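Heltberg Clothing Bank
Progress report to the Radulović Fund, second period, ending June

1. Where we are

The grant pays for the move out of the Brornidden Street basement and for the first year of the school referral service. The move is finished. The referral service opened in March, one month later than the date in our application, because the lease on the new unit was signed late. Everything else in the work plan is on schedule except the size-exchange mornings, which are covered in section 4.

2. Referrals

Since opening we have sent out 1628 items to families referred to us by schools and health visitors. We now take referrals from 11 schools. Two more have asked to join and will be added in the fall, once their office staff have been shown the form.

The form was the main difficulty in the first weeks. Schools filled in the child's age and left the size blank, and age is a poor guide past kindergarten. Kalliopi Angelovski rewrote it in April so that size comes first and the form can't be sent without it. Returns for wrong size have dropped since then. We still get a fair number of requests with no shoe size, and we phone the school for those.

Most orders leave the unit within 4 working days. Orders with winter coats took longer in March because we ran out of the middle sizes and had to wait for a delivery.

3. Stock

Donations of baby clothes are well ahead of what we can use. We have stopped taking anything under 12 months until September and have put a notice on the door. Clothing for ages nine and up is short, as it was in the last period, and pants and shorts are the worst of it. Older children wear these out before anyone can pass them on.

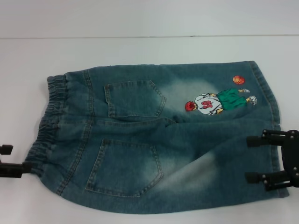

Sorting and Stock Team, Heltberg Clothing Bank

We spent part of the stock budget on new underwear and socks, as agreed. We also asked to move a small sum from the packaging line to summer clothing, and the fund approved this in May. Denim shorts with an elastic waist are the item schools ask for most at this time of year, and they fit a wider range of children than a fixed waist.

Sorting has been simplified. Items used to be graded A, B or C, and the B pile grew until it filled a whole bay. There are now two grades, send or recycle. Anything with a missing button or a dropped hem goes to the mending table if it can be done in one sitting.

The Ovia shelving went up in April. It holds up to 200 bins. The labels supplied with it don't stick well in the cold end of the unit and we have switched to tie-on tags.

4. Size-exchange mornings

We planned to hold these monthly in school halls. Only two have taken place. Attendance at the first was low, and the second clashed with a sports day. Maja Kołodziej has spoken with the schools and they would prefer a rail left in the entrance during the last week of each term. We would like to try this in place of the mornings and ask for the fund's agreement. The cost would be lower, mainly for rails and hangers.

5. Spending

Rent and utilities are in line with the budget. Van costs are over, due to a repair to the rear door in May. Packaging is under. We don't expect to ask for further changes this year. The full table is attached separately.

6. Next period

Add the two new schools.
Reopen baby donations in September.
Start collecting coats in August, with a request for middle sizes.
Replace the heater at the loading door before the weather turns.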